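Bring back the deposit

Wrote this on the 18 bus, so excuse the state of it. Gillach has scrapped its bottle deposit plan. Again. Too fiddly for shops, apparently. Rubbish. My corner shop managed it for years with a crate and a biscuit tin.

10p a bottle. That's all. Kids would strip the park by teatime. Instead we get another poster campaign and 205 new bins, half of them full by October and none emptyed since. Jerkton did the sums, saw the cost of litter picking, and went ahead. Good for them.

And paper cups, put them in too. Why not? Same drink, same five minutes, same hedge.

Anyway. Write to the council. Short letter, be rude if you must.

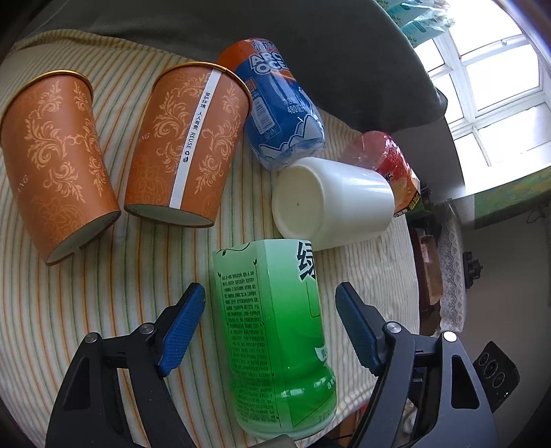
Comments are open till 10 tonight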